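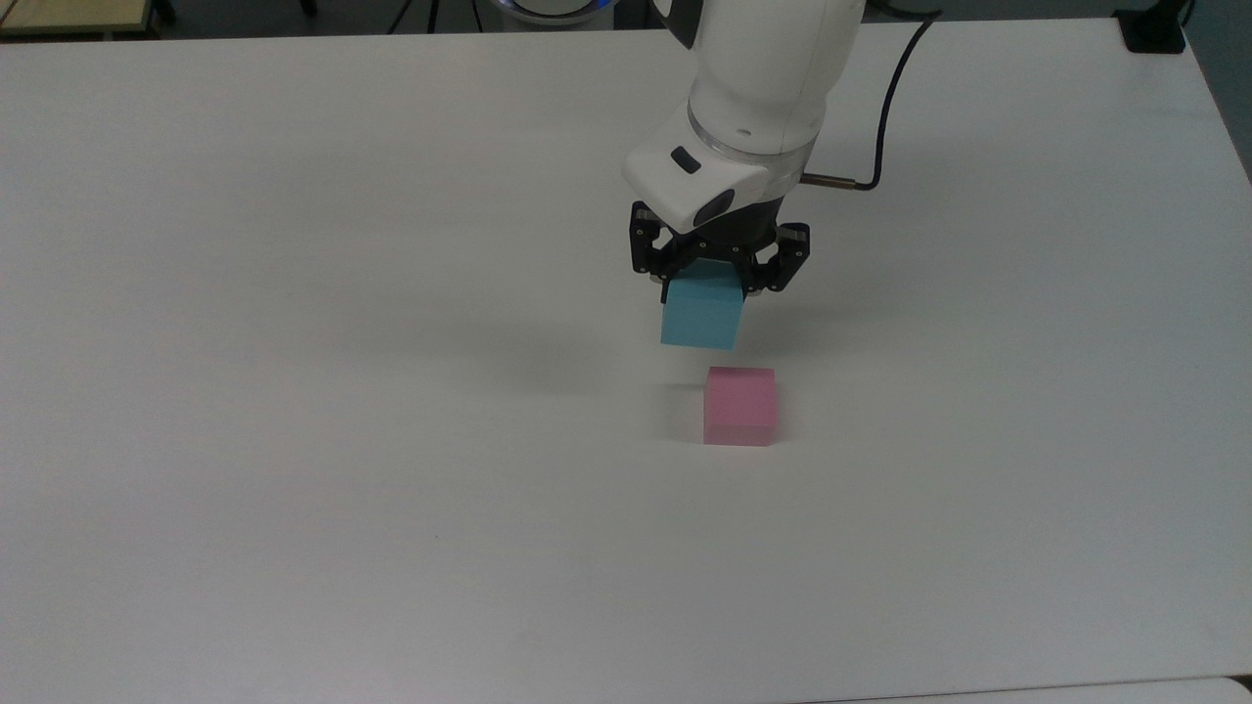
Do clients who hire a web designer through a design contest come back to the same designer for later work? Most of them do, provided the designer answered the first round of comments within a day and handed over files the client could open without help.

4. Repeat hiring after contests

4.1 Data

The records come from Koltent, a contest site for web and logo design. Negin Shahbazi and Iman Shehata exported 3610 closed contests in June, each with its brief, the number of entries, the prize, the message log and any later paid job between the same two accounts. Contests that ended without a winner were dropped before the export. A later job counts as repeat hiring only if it was paid through the site, so work arranged by email is missing from the figures. We return to this in Section 6.

We also read the public reviews left by clients. A sample of 800 reviews was coded by hand by two readers, Ashwin Ramasamy and Manouchehr Hashemi. They marked whether a review mentioned speed, following the brief, the look of the draft, or the state of the finished files. A review could carry more than one mark. Where the readers disagreed, Alistair Matheson made the final call.

4.2 Reply time

Reply time was measured from the client's first comment on a draft to the designer's next message or upload. We used the first comment only. Later comments often arrive in bunches, and it is hard to tell which one a designer is answering. Automatic messages sent by the site were removed.

Designers who replied within a day were hired again more often than those who took longer, and this held for both small and large prizes. The length of the reply made little difference. Many of the quick replies were one line saying when the next draft would be ready, and clients seemed content with that. Replies that came with a new draft attached did slightly better than replies with text alone, but the gap closed once prize size was taken into account.

4.3 Handover

The handover is the part of a contest that reviews mention least and that later messages mention most. Clients wrote back asking for a missing font, a logo without a background, or a page template that would load in their own editor. On Kumska, a smaller site we looked at for comparison, designers fill in a short checklist before the prize is released. Only 50 Kumska contests had full message logs, so we report them as background and draw no rates from them.

Figure 2. Share of Koltent clients who hired the winner again, by reply time and handover complaints (chart in the supplementary file).

A complaint at handover lowered the chance of a second job even where the review itself was warm. Several clients praised the design, gave the top rating and then hired someone else to build the site. The review form is shown before the files are downloaded, which probably accounts for part of this. Prize size had a weaker link with repeat hiring than we expected from Section 2, and the number of entries had none that we could measure.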